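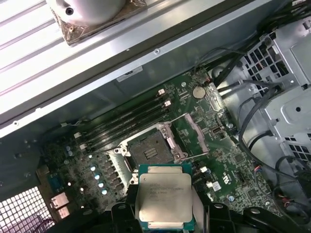 Processor and open socket on the green motherboard, tower case.

September 21, 2026
Workshop notebook, Zanwood repair and reuse room
Entry by Seul-gi Song

Thermal paste storage trial, second reading.

The trial compares two pastes held in the workshop stock, Lino and Watix, after storage at room temperature and in the parts refrigerator. The first reading was taken in December and is recorded in the previous notebook. The same test bench, cooler and fan setting were used for both readings. The room was held at 22 degrees C.

Each paste was applied as a single center dot and the cooler was tightened in a cross pattern. The load program ran for 40 minutes before any temperature was written down. Fan speed was fixed at 4000 rpm.

Refrigerated Lino: 59 degrees C at the end of the run. Spread was even when the cooler was lifted.
Room-temperature Lino: 64 degrees C. A small amount of clear oil had separated at the tip of the syringe. The first portion was discarded before application.
Refrigerated Watix: 59 degrees C. The paste was stiff on removal from the refrigerator and was left on the bench for 2 hours before use.
Room-temperature Watix: not completed. The syringe was nearly empty and did not yield a full dot. The run is to be repeated when the next order from Bang arrives.

The room-temperature Lino result should be treated with caution. One cooler screw was found to be slightly under torque at removal, and it is not known whether it was so during the run. A repeat is required before the figure is used in the stock guidelines.

Cleaning between runs was done with isopropyl alcohol and lint-free wipes. Two passes were needed for Watix. Residue remained along the edge of the cooler base after the first pass.

Syringes now carry the date of opening on the barrel. Caps without a tight fit have been replaced. Colleagues are asked to return refrigerated syringes to the door shelf, tip down, and to enter each use on the sheet.

Outstanding: repeat room-temperature Lino; order Watix; check calibration of the small torque driver.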